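Garar G-802 Shipboard Watch Terminal

Overview

The G-802 is a fixed communications terminal for coast guard cutters, patrol craft and shore stations taking part in joint maritime exercises. It carries voice, position reports and short text over a single encrypted link and lets crews from two or more services work from one shared plot. The terminal replaces the earlier Fudel bridge set and fits the same rack opening.

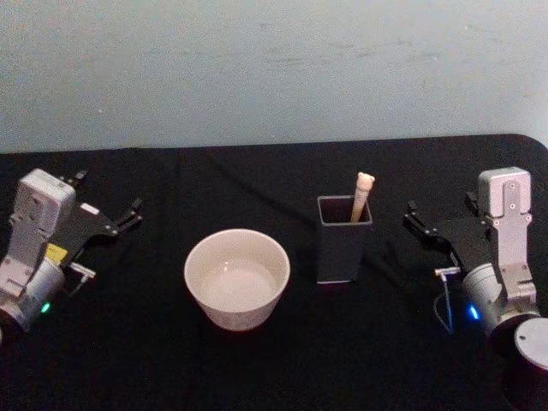
White bowl on black cloth.

Mounting and power

The unit bolts to a standard equipment rack or to the Birhane shock tray, sold separately. Supply is 24 V DC from ship's power. Peak draw is 154 W with the transmitter keyed. An internal battery holds the clock and the key store while main power is off — it does not run the radio.

Networks and keys

Up to 300 stations can be entered in the address book, sorted into 6 watch groups. Each group has its own key and its own release rules, set by the exercise authority before sailing. Operators can listen on two groups and transmit on one. 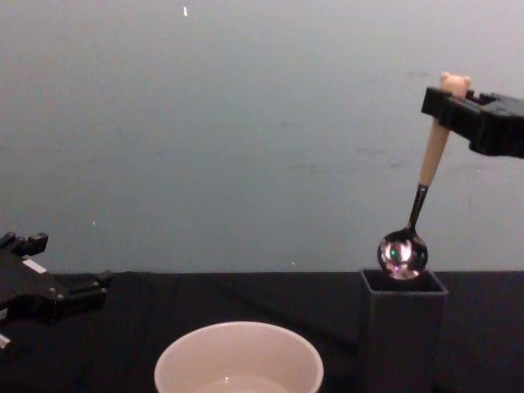 Keys are loaded through the front port with a Zomix fill cable. A partial load is rejected and the previous key stays in force. The erase switch sits under a hinged guard and works with the terminal powered down.

Message formats

Position reports go out at a fixed interval or on request. Free text is limited to one screen per message. Stored traffic can be exported to a shore station as plain log files at the end of a watch.

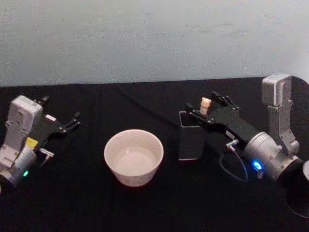
Logs list sender, group and time of receipt in UTC. Message text is left out unless the group rules allow it.

Ordering

Export approval is required for all sales outside the country of manufacture. Lead times are quoted on request. Contact Manju Bhatia, Government Sales, with the hull type, rack depth and number of watch positions.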